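Selling Old Clothes Online, One Year In

17 May 2025

I started selling clothes last December when the closet rod in the back bedroom came down. It pulled two anchors out of the wall and left everything in a heap, and I had to go through all of it anyway before I could patch the drywall. Most of it I hadn't worn since we moved.

I had 375 dollars in my head as a target. That was the price of the Vukard shelving I wanted to put in place of the rod. I passed it in March, bought the shelves, and kept going. As of this week the total is 700 dollars after fees and postage. That's less than it sounds like when you think about how many evenings went into it, but I like doing it and the back bedroom is a room again.

I use two sites. Clesora is the bigger one and takes a larger cut. Things sell faster there, mostly to people who want a brand name and will ask for ten percent off no matter what the price is. Skaltetti is smaller and slower. The buyers write longer messages and hardly ever haggle. Coats and wool go on Skaltetti, everything else goes on Clesora. I tried listing the same thing on both and sold a gray cardigan twice in one afternoon, so I stopped doing that.

T-shirts are the worst category for the money. A plain cotton T-shirt with some wear on it will bring in less than the time it takes to measure, and the postage is often more than the shirt. I now put them up in bundles by size, or they go in the donation bag.

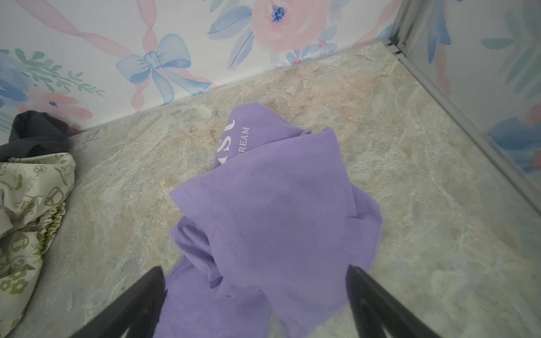

Do you need to wash things before you list them?

Everything gets washed before I list it, even if it came out of a drawer clean. Clothes that have been stored a long time smell like the place they were stored, and buyers mention it in reviews. I use unscented detergent, skip the fabric softener, and let things dry flat if there's any stretch in the fabric. Wool gets a cool hand wash or just a day outside on the line.

Pricing took me longer to learn. I used to look at what other people were asking and go a little under. Those are the prices of things that haven't sold. Both sites let you filter for sold items, and the difference is large. I had a Zaugg rain jacket up at 90 for six weeks. The sold ones were all near 50. I changed it on a Sunday night and it was gone Monday.

Measurements matter more than the size on the tag. I give chest, length and sleeve for tops, and waist, rise and inseam for pants, all laid flat. Since I started doing that I've had one return, a skirt, and that was a color problem. I called it navy and the buyer called it black. She was probably right.

My friend Efthymia Dimitriou has been at this for years and got me onto poly mailers. I was using boxes for everything. A sweater in a mailer weighs in under 500 grams, and that's the cutoff for the cheaper rate on Skaltetti's labels. She also told me to write the order number on the inside flap in pencil, which saved me when a label peeled off in the rain.

Hyun-seo Won asked in the comments on my last post if I keep records for taxes. I have a spreadsheet with the date, item, sale price, fee and postage. I don't know what the rules are where you live – look them up, or ask someone who does this for a living.

Still to do: the winter coats, which I'm holding until fall, and a bag of belts I haven't opened. The shelves are up and level. I also need to finish painting over the patch where the rod was, and I can't find the lid for the paint can.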